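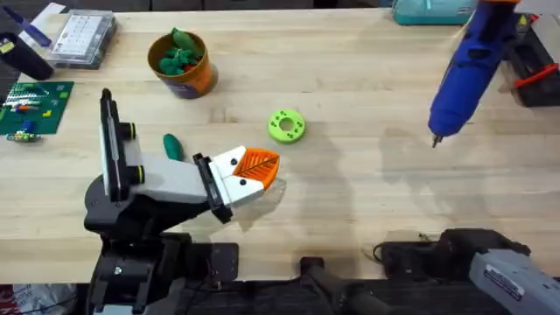 The bench at Hevbridge, both arms reporting for work.

In March our boss promised that the robots would not change anyone's job. My job used to be putting small parts into bigger parts. Now I stand next to a bench and say "huh" into a spreadsheet, so I'd call that a change.

The system is called Lendus. It came with a 90-page manual and a login I've reset 3 times. The plan is for the arms to take over the pick-and-place work, and for the rest of us to move on to what the memo called higher-value tasks. So far my highest-value task has been learning where to stand.
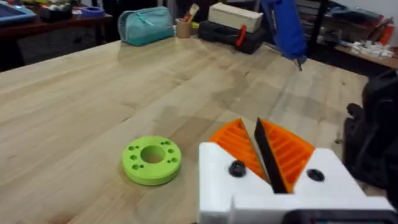 What I didn't expect was how much tidier we'd all get. The old benches had a geology to them, with coffee rings at the top and invoices from two supervisors ago at the bottom. An arm needs elbow room, so everything human has drifted to the edges. On this bench the pens and brushes live in a tan cup along the far side, next to the teal pouch, while a lime-green ring gets the kind of open space I've been requesting for my desk for years. The side table behind it has taken in some of the refugees.

The talk in the break room has changed too. We used to complain about the line speed. Now we complain about the arms the way you'd complain about a new hire who's related to the owner, and then somebody defends them, and then lunch is over. 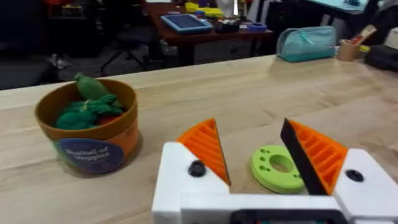
The worrying part is the night shift, which lost two slots to "natural turnover" and hasn't had them posted again. Laryea, the outfit that handles our scheduling, says the hours will come back as training time. Maybe they will. I did get a full day of training, and I can now restart an arm, log a fault and explain to visitors that no, it can't see them.

My wrists feel better, too. I did 4000 of the same twist in a good week and I don't miss a single one. I do miss being the fastest person in the room at something, even if it was something dumb. 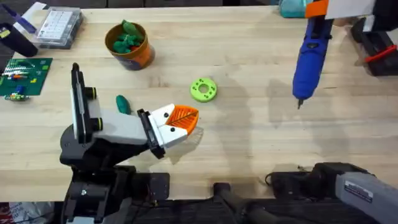
Left arm, right arm, one green ring.

Next month they want me to write the checklist for the second bench. I asked if it pays more and was told it's a great opportunity.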